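Kudton robot spends spring learning about bowls

KUDTON - It takes a person a second or so to pick up a bowl. At Gekstead, a small software outfit above the old Olteanu shoe store, they have been at it since April, and the bowl is still winning a fair share of the rounds.

The company teaches robot arms to do kitchen chores by remote control. An operator sits at a desk with a hand controller and steers a simulated arm through the job, and the computer keeps a record of every move. Feed it enough good runs and the arm is supposed to manage by itself. Enough, in this case, is 500 per chore. The bowl stands at nearly 400.

"I have now moved this bowl more times than I've moved any bowl I own," said Brândușa Ene, who runs the sessions and does most of the steering. "I dream about the rim." 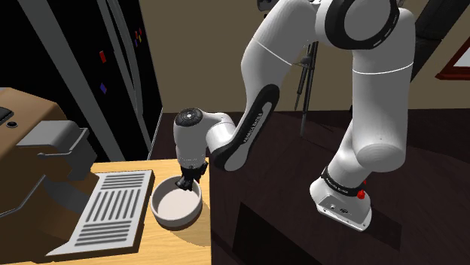 Fingers in the bowl: the simulated arm at work beside the coffee machine.

The rim is the hard part. The gripper has two fingers, and one of them has to go inside while the other stays out. Come in too high and it closes on air. Come in too low and the bowl goes skating across the counter, at which point Ene presses reset and says a word we won't print.

Bad runs get thrown out, along with any run where the operator sneezes. Ene's record is 51 keepers in a morning, set before the second coffee and not approached after it.

Gekstead calls its training program Vulard. The virtual rooms are furnished with more than the job calls for, on the theory that real homes are too. The arm is expected to learn what to leave alone, a lesson Ene says her own family is still working on.

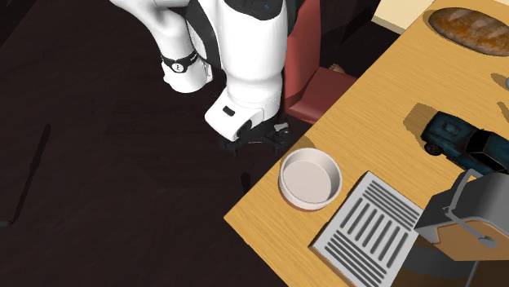
Bowl, tray, bread and a toy pickup share the table in the Vulard simulation.

Residents who want to try the controls can do so at the company's open house, from 2 p.m. until the coffee runs out. Everyone gets one practice run and one that counts. Last year's visitors put in 100 tries between them on a simpler chore, and Ene kept nine. The best of those came from a girl in third grade, who asked what the job pays.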